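**Kimari Repair Nights: where we are, November 5, 2022**

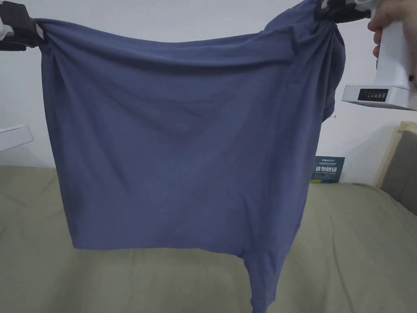

Hi Mylene! The fall money went further than I'd hoped, so let me catch you up. We've spent 400 dollars of the 1,000 so far, nearly all of it on thread, needles and the second-hand overlocker Jhun Salazar found for us over in Arsenault (it needed a new belt, but it runs like a dream now). Knits are what people most want to learn, and I've been teaching hems first. A straight, even one like you see on that blue-gray piece is what beginners are aiming for, and boy, do they get excited when theirs lies flat!

Sign-ups since March are at almost 60, way past what I promised you in the application. The Nisevach hall has given us two evenings a month through the winter, and I'd love to add a kids' session if the heating bill doesn't eat us alive.

One snag: the Platik order of zippers came in the wrong length. They're sending new ones, and I'll forward the receipt when it shows up. Could you let me know if the leftover money can roll over past the end of the year?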